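Praststead Shared Workshop Opens Its Gripper Build to Newcomers This April

PRASTSTEAD – The members of the Praststead shared workshop are delighted to invite neighbors, tinkerers and the simply curious to join the Bickerstaff build, a hand-held gripper project that has been keeping our evenings (and a good many of our lunch hours) happily occupied all winter long.

The idea began at a kitchen table in Limport, where 2 of our members wanted a gripper that a person could carry and work by hand, so that the same fingers could later be fitted to a small home robot arm. Since then it has grown well past that table, and 21 members have now had a hand in printing, wiring, fitting or patiently sanding some piece of it. 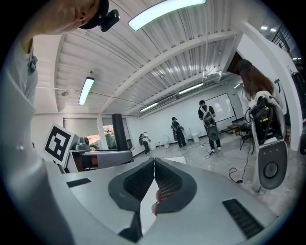
We have learned a great deal along the way, mostly by getting things wrong the first time. The finger pads alone went through 6 versions before we settled on the current shape, and our print log stands at over 386 hours, a number that surprised even those of us who were there feeding the printer! Anyone who has ever waited on a long print will know the feeling.

The spring sessions will start with the housing and the pads, move on to wiring and cable routing, and then give everyone plenty of floor time to walk about with a gripper and get a feel for how it handles. You do not need any background in electronics to come along, and the workshop has hand tools to share, though you are very welcome to bring your own favorites.

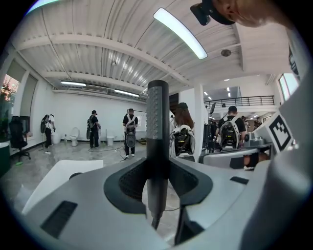 Members on the floor at the Praststead workshop, with a hand-held gripper in the foreground.

Drawings and a parts list will be available at the workshop desk once sessions begin, and our friends at the Kakcombe makers' group have kindly offered to run a companion build using the same plans. We hope to bring both groups together before the summer to compare notes and, of course, share a meal.

Sessions begin at 6 in the evening. To save a spot, please leave your name at the workshop desk, and mention whether you would like to start with printing or wiring.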